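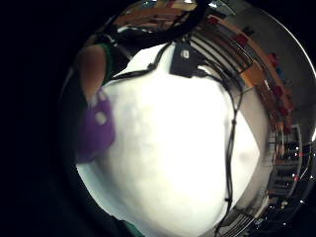
Black cables run over a bright white surface, with a small black rectangular device at the top.

Loose Ends: Cable Routing in a Small Workroom
By Brisa Pacheco
19 March 2022

A cable fails most often where it bends, and it bends most sharply close to the connector. Ostap Skoryk repairs bench equipment at Prunlow, a two-room workshop, and his records for the past six years list 31 failed leads. In most of them the break was within a hand's width of the plug.

"People look at the middle because that is the part they can see," Skoryk says. "I start at the ends."

His method begins with the device that everything plugs into. It is fixed in place before any lead is dressed. If the box can move, its weight hangs on the leads, and the strain is passed to the solder joints inside. Leads leave the box in a shallow curve. The first clip goes on after the curve, never on it.

Long vertical runs need slack at the top and support at regular intervals. Skoryk uses reusable hook-and-loop ties and closes them until the bundle still turns under a finger. Nylon ties are cheaper, and he keeps a bag of 1000 for outdoor work, but a nylon tie pulled tight will mark soft insulation within a season.

Knots are a separate matter. An overhand knot in a thin lead sets a bend radius far below what the jacket was made for. Roxana Carhuamaca, who shares the workshop and builds audio harnesses under the name Vanden, unties every one she finds and hangs the lead straight overnight before testing it.

Background color also affects the work. Thin black leads disappear against a dark bench mat and show clearly on white. Carhuamaca lays harnesses out on a white sheet for inspection and moves the lamp to one side. Direct light on white causes glare, and small nicks in the jacket are easily missed.

Labels are written before installation. Each lead gets the same number at both ends, and the box gets a small white label on its face. Part numbers stay in the notebook. The current one ends at entry 2208, a spare power lead for a tape deck.

Storage is plain. Coils go into open boxes on the shelves, sorted by connector and then by length. Coils are wound over and under, in alternating loops, so that they pay out without twisting. Anything that fails a continuity test is cut in half the same day and put in the scrap bin.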